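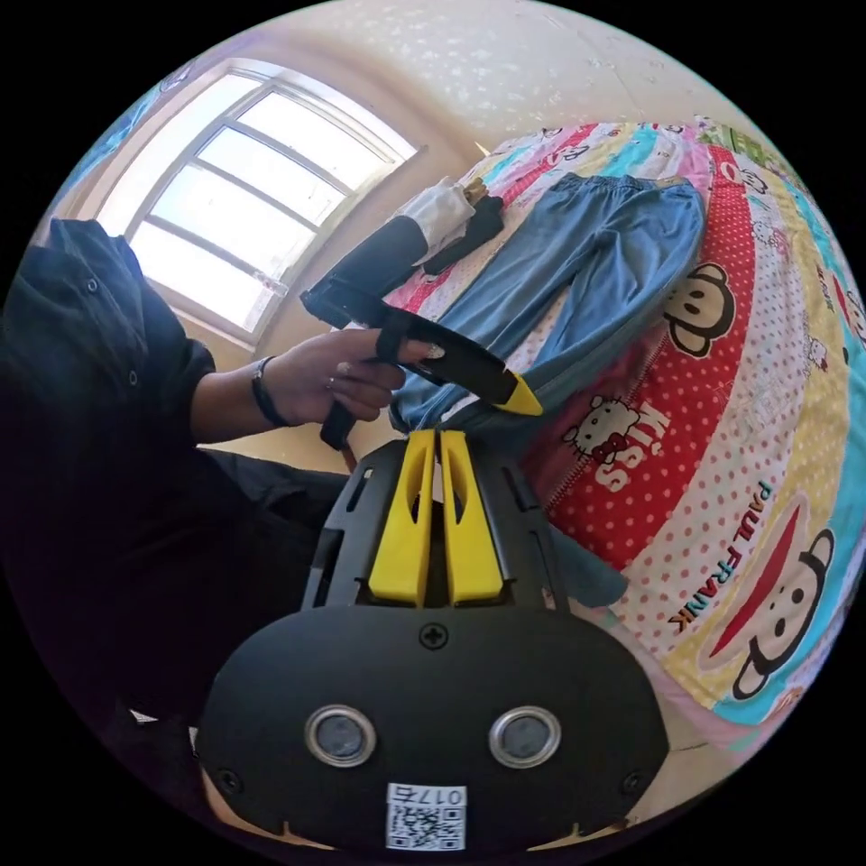
A yellow-tipped gripper pressed to the hem of a pair of jeans.

Last updated: March

Chapter 6
The Recap Episode and Other Ways of Standing Still

Sooner or later every long-running animated series airs an episode in which nothing happens that has not happened already. The hero sits by a window. The hero remembers. We see the fight on the bridge again, then the funeral, then the fight on the bridge from the other side, and after twenty minutes the hero gets up from the window and the credits roll. Fans call this a recap. Studios call it "a special look back," usually with an exclamation point.

You will be tempted to skip this chapter, much as viewers skip the episodes it covers. Please don't, as there is an exercise at the end and it is graded.

A recap is mostly a scheduling document. It tells you where the production ran out of time, and often how badly. Our main case is Zerncombe, the fantasy series made by Lurton Animation from a manga published by Amley Press. An ordinary episode of Zerncombe ran to 300 cuts. The siege episode ran to 500, with horses. Horses are expensive, and they have more legs than anyone remembers to budget for. The week after the siege, viewers got a recap narrated by a tavern cook who had not been present for any of it.
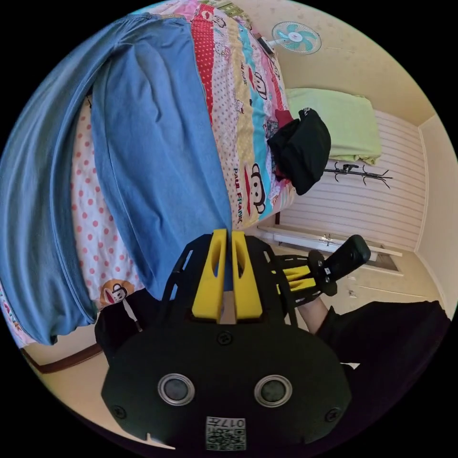 The production log for that recap survives, and we will return to it in Section 6.3. It lists 272 new drawings, most of them of soup. The siege took 1747 for its closing charge alone. Set those two figures side by side and you have a fair picture of how the staff at Lurton were feeling by then.

There is a second reason to recap, and it comes from the source material. A weekly show eats chapters faster than an artist can draw them. When the anime catches up, the studio can invent a story (Chapter 7, on filler, a sadder subject), slow down until a single punch fills the first half of an episode, or look back. Babić, the small studio that took over the second season, tried all of these in one month. The punch is still discussed.

Before reading on, pick a series you know well and find its first recap. Write down which episodes come just before and just after it. Note who is doing the remembering, and whether that character could possibly have seen what they remember. Keep your notes for the exercise in Section 6.5, where the cook comes back.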